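Week 9 handout: Why cotton takes color

Okay, fibers! Cotton is nearly pure cellulose, and cellulose loves water, so a dye that dissolves in water gets a free ride in. Indigo doesn't dissolve – you have to reduce it first, then let air turn it blue again. 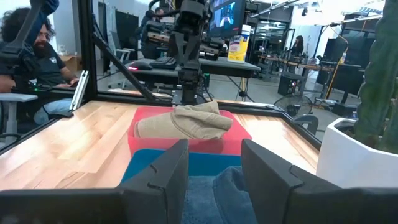
Denim in the blue bin, khaki in the red one.

Read the Bernmont chapter up to page 73 before lab, please. 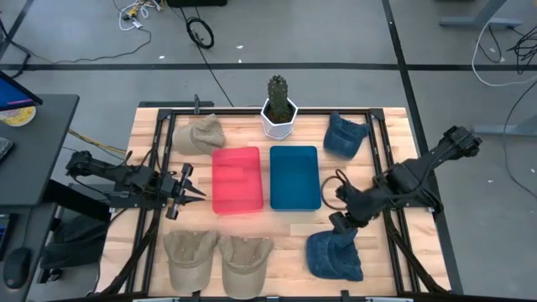

Wool is protein, so it wants acid dyes and a slow climb to 90 °C (I rush this every year and get felt). Sort your swatches by fiber before you start. A see-through plastic bin like the red one is fine for that, and bring a wooden spoon.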